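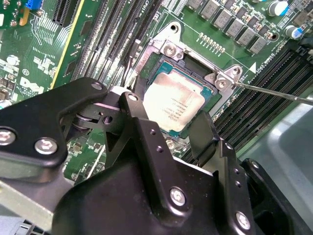
Replacing a Processor on a Used Desktop Board

Project report, Hardware Maintenance module
Lillthorpe
Apr 1, 2023

1. What we were asked to do

The task sheet ran to one line: take the processor out of a used motherboard, put another one in, and write up what you learned. Our instructor, Vidar Åberg, allowed a maximum of 2,000 words and told us he would stop reading at the limit. This report is well within it, out of respect for his eyesight.

My group was called Kong. The other group picked Stuvari, and had a logo before they had a screwdriver. Each group got one board, one replacement processor and a session of 60 minutes. The boards came out of office desktops that the school bought secondhand from a firm called Tunda, and they had been living in a cupboard next to the projector screens.

2. Preparation

I had read the chapter on sockets the night before and came away with the impression that a processor is about as sturdy as a butterfly. The book devotes a whole page to static electricity and one sentence to screws. We wore wrist straps, cleared the bench of mugs, and laid out a Phillips screwdriver, lint-free wipes, cleaning alcohol and a tube of thermal paste that had clearly known better days.

We also agreed on who would do what. My job was the notes, which is why I come out of this report fairly well.

3. Taking the old processor out

The cooler came off first, with a small twist to break the grip of the old paste. The chapter says to clean the metal lid before doing anything else, so that crumbs of dried paste don't end up among the contacts. We debated this for longer than it would have taken to do it.

The load lever is the part that frightens beginners. You press it down and slightly outward to get it clear of its catch, then let it rise under control. After that the load plate can be lifted, and the processor comes straight up by its edges. No tilting, no sliding, no fingers on the underside. I wrote those three in capitals in the notebook and then underlined them, in case capitals were too subtle.
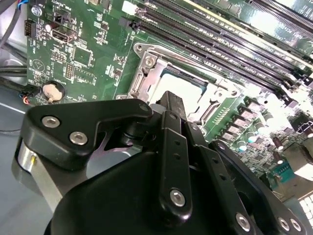 Bare sockets deserve more respect than they get in our textbook, which shows one the size of a postage stamp and moves on. Everything that matters is down inside that opening, and a dropped screw can ruin it. This is why I was glad we had talked about the small fasteners beforehand. The retention frame has one on its left bracket and another at the top left corner, and neither is something you want rolling around near an open socket. The long memory slots are close by too, handy for collecting anything the socket misses.

Our rule was that loose screws went into a saucer at the far end of the bench. It was a good rule. We lost one anyway, and found it in a sleeve.

4. Putting the replacement in

The replacement has to be lined up before it is lowered. There is a marked corner on the processor and a matching one at the socket, and if they disagree, the processor is never the one that's wrong about physics. You set it down level and let go. If it needs pushing, it is in the wrong way round.

Closing the plate takes more force than feels polite. The lever creaks, everybody at the bench winces, and Vidar says "keep going" from the other side of the room without looking up. 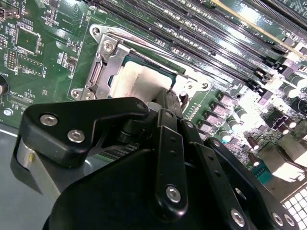

Before any of that, though, you check the top surface. A lid should be bare and clean when the paste goes on, so any label or film has to come off first. Paste spread over a sticker cools the sticker. I put this in the report because the textbook doesn't, and because I asked the question out loud and would like the embarrassment to be of use to someone.

5. What I would change

Clean first, argue later. Keep the paperwork at one end of the bench and the hardware at the other. Read the section on levers twice and the section on static once; I had it the wrong way around.

I would also ask for 2 saucers.

6. Self-assessment

The module form wants a mark out of 100 for teamwork. I have given us 60, and the rest of Kong has asked me to note that they disagree. The notebook is attached, including the page with the coffee ring, which dates from before we cleared the mugs.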